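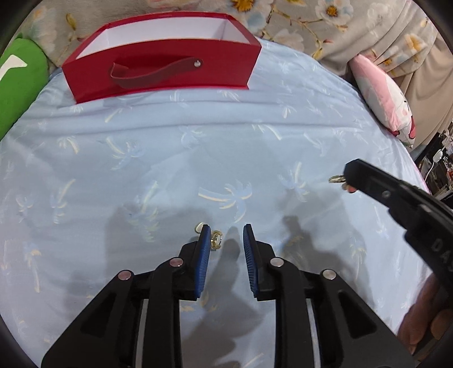

Product Review: Tollora Palm Print Sheet Set in Light Blue

Category: Bedding, children's and guest rooms
Reviewed by the Household Textiles Desk, Clestow Consumer Guide
Overall rating: 3.5 out of 5

Purpose of This Review

The Clestow Consumer Guide evaluates household goods for families, landlords, and small lodging operators. The present review concerns the Palm Print sheet set sold by Tollora, a supplier of mid-priced bed linens. The set was purchased at the regular retail price through the Osov home store and was used on a single bed in a shared family room for 10 weeks. Tollora was informed of the review after testing had ended and was given no opportunity to change its contents.

The set consists of one flat sheet, one fitted sheet, and one pillowcase. It is listed in the Osov catalog as item 3422. Other colors are offered, but only the light blue was tested.

Print and Color

The print is the principal reason a household would choose this set. Pale palm trees in white, soft yellow, and light blue repeat over a light blue ground. The trunks are thin and slightly curved, and the contrast is low enough that the pattern reads as a quiet texture from the doorway. Buyers who expect a bold tropical print from the catalog listing may be disappointed. Buyers who want a sheet that can be used beside other patterns will probably be pleased.

The Guide considers this second point important, as few family beds are dressed from one matching collection. On the test bed, the sheet was used with a bright green pillow, a pink pillow with a cartoon-like print, and a floral fabric in pale gray-blue and beige with large white flowers. The combination is busy by any formal standard. The sheet nevertheless holds it together reasonably well: the blue is close enough to the gray-blue of the floral fabric to look related to it, and the palms are too faint to compete with the flowers. An open red box placed on the bed stood out clearly against the blue, which will be of interest to parents who lay out presents or school items on the bedspread in the morning.

Color change after washing was slight. The set was laundered once a week in cold water with ordinary detergent, and the reviewers compared the flat sheet with the unused pillowcase at the end of the test period. The blue ground had softened a little. The yellow portions of the print showed the most change and had moved toward cream. The white portions showed no difference that the reviewers could identify under daylight.

Fabric and Comfort

Tollora describes the fabric as a cotton blend and does not state the proportions on the outer packaging. The proportions are given on the sewn label inside the fitted sheet, where a buyer cannot read them before opening the package. The Guide has raised this matter in earlier reviews of Tollora products and again recommends that the information be moved to the outside.

The sheets felt stiff when first opened. After three washes they had become noticeably softer, and the household using them reported no discomfort from that point forward. The weave is of medium weight. It was comfortable on mild nights and slightly warm during one hot week in June, when the flat sheet was used alone without a cover. Households in warm climates may wish to compare it with the lighter Haque Summer Weave, which the Guide reviewed previously and which remains its preferred choice for unheated or sunny rooms.

Creasing

Creasing is moderate. Taken from the dryer promptly and spread on the bed, the flat sheet settles with gentle creases that do not detract from the print. Left in the basket overnight, it develops sharper fold lines that remain visible for a day or more. Ironing on a medium setting removes them. The reviewers did not find ironing necessary for family use, although a lodging operator would likely consider it part of the normal routine.

The surface also marks when objects are set on it. Boxes, books, and folded clothing press into the fabric and leave shallow impressions, all of which came out when the sheet was pulled straight by hand.

Fit and Construction

The fitted sheet has elastic at the corners only. On a mattress of standard depth it stayed in place through the week with one adjustment, usually at the foot of the bed. On a deeper mattress with a topper, the corner nearest the wall came loose on most nights. Tollora states a maximum mattress depth in the care leaflet, and the topper exceeded it. The reviewers mention the result because the same limit does not appear in the online listing, and many buyers will not see the leaflet until after purchase.

Seams on the flat sheet were straight and even. One loose thread was found at the hem of the pillowcase and was trimmed without further unraveling. The flat sheet is cut generously and hangs well down the sides of a single bed, leaving enough fabric to tuck firmly. The pillowcase is cut narrowly by comparison. A full pillow fits with some effort, and the closing flap is too short to cover the end completely.

Stain Removal

Three common substances were applied to a corner of the flat sheet: fruit juice, washable marker, and hand lotion. Each was left for one hour and then treated with liquid detergent before a regular wash. The juice and the marker were removed in full. The lotion left a faint mark that required a second wash. Printed areas and plain areas behaved in the same way, and the palm pattern did not blur or lift where it had been rubbed.

Value

The set was priced at $23 at the time of purchase. Comparable printed sets in the Osov range cost slightly more and include a second pillowcase, which narrows the advantage for buyers who use two pillows. Additional Tollora pillowcases in the palm print may be ordered separately, but delivery took longer than that of the set itself, and the replacement arrived in a slightly lighter blue. Households that expect to need a second pillowcase are advised to order both items together.

Ratings by Area

Appearance: 4.5
Comfort: 3.5
Fit: 3
Ease of care: 4
Labeling and packaging: 2
Value: 3.5

Recommendation

The Guide recommends the Tollora Palm Print set for children's rooms, shared rooms, and guest beds with a mattress of standard depth. It is a suitable choice where the sheet will be seen with pillows and covers from other sources, and its care needs are light. It is not recommended for deep mattresses or for use with a thick topper. Buyers with sensitive skin should wash the set several times before first use and should check the sewn label for fiber content while the item can still be returned.

Osov accepts returns of opened bedding provided that it has not been washed. The return desk at the Clestow branch is closed on Sunday.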